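Open day at the Haler furniture works in Ultley

I went to the open day in July, after my sister-in-law told me that Haler lets visitors in only once in a year. I have two of their shelves at home, bought second-hand, and I wanted to see how they are made and maybe find a spare foot for one of them. The foot I did not find. But I stayed almost four hours, so I can't complain.

The works are behind the railway, 81 Skutitz Road, and you must walk around the whole building before you find the door. At the gate they give you a paper badge and a plan of the halls. The plan was a little old, because the café was marked where now they keep the pallets.

Our group was led by Esperanza Rivas, who has worked in the finishing department for many years. She spoke quietly and the first hall was loud, so those of us at the back understood perhaps half. There they cut the metal tubes and bars for the shelves. A man was feeding long pieces into the saw and another one was checking the ends with his thumb, very fast, then putting them in a crate. I would have liked to stay longer there, but the group went on.

The second hall is for the coating. We could look only through a window, as the powder must stay clean. The parts hang on hooks and move slowly past. Mrs Rivas said they have tried many colours during the years and the customers always come back to the dark greys. Mine at home are green, and she told me this green was sold for two seasons only. I was a bit proud.

After this we came to the showroom, and for me it was the best part. The shelves stand there ready assembled, and you are allowed to touch everything. Some of them have linings from Benítez, a small printing firm which works together with Haler.
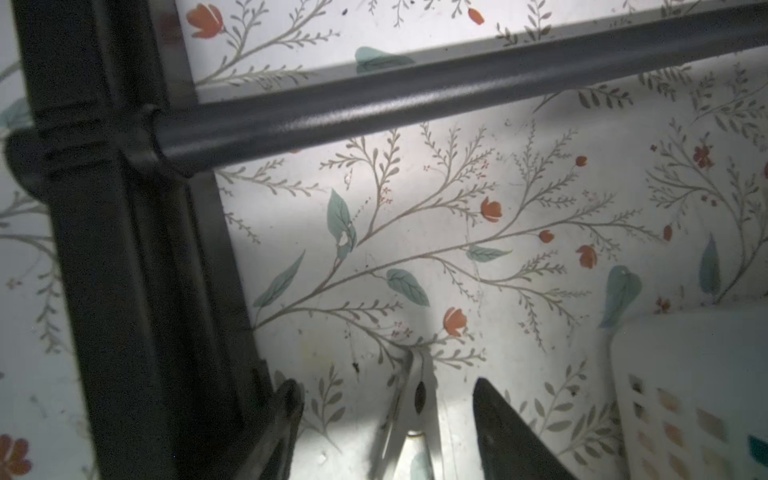
I had expected that a pattern with red flowers and thin twigs would look strange with a dark grey metal post, more like in a grandmother's cupboard. But I liked it. The bar has a slightly rough finish and goes into a moulded joint with a few ridges, and with the pale paper behind it the metal looks less heavy. A lady beside me wanted the same pattern for her pantry and asked if it can be wiped. It can, with a damp cloth, but they don't recommend any strong cleaner.

The lining is sold in rolls also without the shelf. I paid 4 pounds for a short roll from the remnants box, which was a good price, I think. There were some 70 people in the queue for the coffee at that moment, so the shop was nearly free.

For those who want to go next year: come in the morning. The tours are in small groups and by two o'clock the list was full. Take closed shoes, they really look at them at the entrance. There is parking for 80 cars on the field, but after rain I would take the bus – the stop is just at the railway bridge. And if somebody sees a green foot for the old model, please write to me.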